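The tomatoes that never go soft
Sosina Yilma on shop displays, pale timber and getting the leaves right 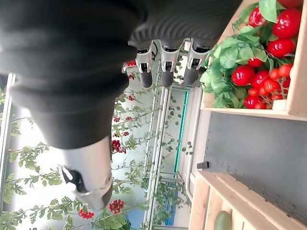
Sosina Yilma
Contributing writer, homes and makers

It takes a while to get to the subject of tomatoes with Asfaw, because first there is tea, and then there is the question of whether I would like a biscuit with the tea, and then a long and very enjoyable detour through the history of the building. He goes by the one name, has done since he started in the trade, and he makes display produce for greengrocers, cafés and the odd museum kitchen from a workshop at the back of Clundgate, an old row of shopfronts he has been renting in for 13 years.

"People come in expecting me to be a sculptor or something," he says, moving a box of stems off the only other chair so I can sit down. "I was a fruiterer! I stacked real tomatoes at five in the morning, and I threw out real tomatoes at six at night, and one September I thought, well, there has to be something I can put in the window that I don't have to throw out."

He still thinks like a fruiterer, which you notice as soon as he starts talking about arrangement. The tomato crate is his favourite thing to set up, and he has firm opinions about it. The fruit should be different sizes – big ones up high, little cherry ones in a cluster still on their green stem – and the leaves should come right out over the side of the crate.

"If the leaves stay in the box it looks like a salad," he says. "You want them to spill a bit. A real plant doesn't know where the edge is, does it? And you hide one tomato under a leaf, always. The customer finds it and they feel clever."

The leaves, I learn, are the hard part. He will happily talk about red for a minute or two (he likes it vivid and he likes a good gloss, and he is not interested in being told that real tomatoes are duller), but on the subject of serrated edges and veins he can go for most of an afternoon. His first supplier sent him 400 leaves with no veins at all and he kept them for years in a tub under the bench, too cross to use them and too careful with money to put them in the bin.

"My wife wanted them for the Christmas table," he says. "I said no. I said, what will people think of me?"

The crates are the other half of it. He prefers them in pale wood, left unfinished, and he has turned down work from clients who wanted everything stained dark to match their counters. Dark timber makes the green look black by mid-afternoon, he reckons, and then you may as well have put out spinach. One café, Skarum, talked him into painting a crate white and he has never quite forgiven himself, although the owners were delighted and ordered 3 more.

I ask whether he minds that the whole point of his work is to be mistaken for something else. He thinks about this for so long that I finish my tea.

"No," he says eventually. "I like it when they squeeze one. They all squeeze one. Grown men look over their shoulder first."

His biggest job so far was a harvest window for Cestik, the homewares shop, which called for 2000 pieces of fruit and veg and took over not only his workshop but the hallway, the laundry and his daughter's old bedroom. There were capsicums on the stairs. He is glad he did it and would not do it again, or not without a bigger house.

These days he would sooner do a single crate and fuss over it. Before I go he wants to show me how he turns a tomato so that the light catches the shoulder of it, a quarter turn one way, then a bit back, then the same with the one beside it, and then a leaf has to be lifted and laid down again. I have my coat on by now and my keys in my hand, and I stay another twenty minutes.

And what does he eat, I ask at the door, after a day of all this?

"Cucumber," says Asfaw. "On toast, with plenty of salt."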